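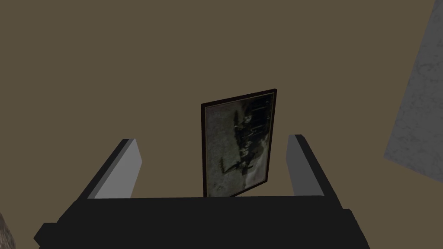 Trimevville will change the way it measures and bills interior repainting in its rental housing, under a schedule the town housing office released on Jul 18, 2024. The schedule covers 431 apartments in six buildings and replaces a flat fee per room with a rate based on wall area. Under the new rules, a wall is classed as plain when it is one flat surface with no fixtures to work around. A single framed picture hung on a brownish olive wall does not change the class, provided the tenant takes the picture down before the work begins. Walls with outlets, vents or built-in shelves fall into a second class and are billed at a higher rate.

The flat fee had been in place for 6 years. Graham Birkett, who manages maintenance contracts for the housing office, said it paid the same amount for a small bedroom as for a long living room, and contractors had begun to decline the larger units. A review of past work orders found 161 repainting jobs that were postponed at least once for that reason.

Brilta, the contractor for the two northern buildings, will start under the new schedule first. The remaining buildings will follow when their current contracts expire. Crews must record the height and width of each wall before work starts and subtract the area of doors and windows. Ceilings are measured separately. Closets are included only if the door has been removed or the interior is open to the room.

The schedule also limits color changes. Dark and medium colors may be covered with the standard off-white at no cost to the tenant, with up to two coats of primer. Any further coat needs written approval from the housing office.

Braulio Carrillo, who inspects finished units, said the wall records will be kept with each apartment's file and used again at the next repainting. Neighboring Dremton has asked for a copy of the measuring form. Tenants with work already scheduled for July will be billed under the old fee.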